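We use cookies to remember your basket and language. Accept | Settings

Print this page | E-mail this page

Climen floor kit for gripper work

If you are planning a first robot station and the budget is already making you wince, start with the floor. It sounds dull, I know! But a plain surface, a few simple objects and a gripper will keep a small team busy for months, and it leaves more of the money for the parts that wear out.

The Climen kit is what we put together at Stallolgate after fitting out our own workroom and the two at Toledo. It comes in one box and needs no bench, no frame and no drilling.

What you get

Grey mat, matt finish, supplied rolled
White tape for the edges
Unis finger pair, printed, black, ridged on the gripping side
Spare finger pair
Bag of small household objects
Planning sheet for cables and power

Price: 684 euros, delivery extra
Lead time: 3 weeks
Extra finger pairs: 60 euros each

Planning your budget

Put aside 100 euros for small things on top of the kit price. It goes quickly on cable ties, extension leads and tape (you will use more tape than you think, and the cheap stuff leaves a gum on wooden floors that takes an afternoon to scrape off). We'd also order one extra finger pair with the first box — postage on a single pair later is hard to swallow.

The arm, the gripper body and the camera are not included. The Unis fingers fit any gripper with the Unis plate, and there is an adapter drawing in the box if yours is older. Check the plate before you order, please. Returns on fingers are fine as long as they haven't been bolted on.

Setting up

Let the mat lie flat overnight before taping it. Tape the edges where they want to lift and leave the rest alone. Keep the power strip off to one side, within reach, and decide early which side that will be. Moving it later means moving everything!

For objects, begin with flat and boxy shapes. A lid is a lovely test, far harder to pick up than it looks, and a small block gives you something to succeed at in between.

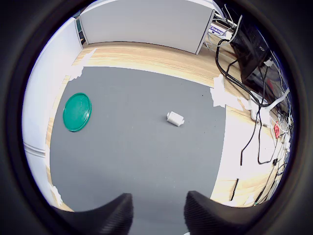 Once those are going well, add things from your own kitchen drawer. Spoons are great fun. We are still arguing over whether to put a sponge in the next version of the bag, so write and tell us if you'd use one.

The mat can be wiped with a damp cloth. Avoid anything with polish in it, as the shine comes up under strong light and spoils the matt finish.

Larger mats can be made to order from June. Ask for a quote with your floor size and the reach of your arm.

Contact Stallolgate | Delivery and returns | © Stallolgate | Back to top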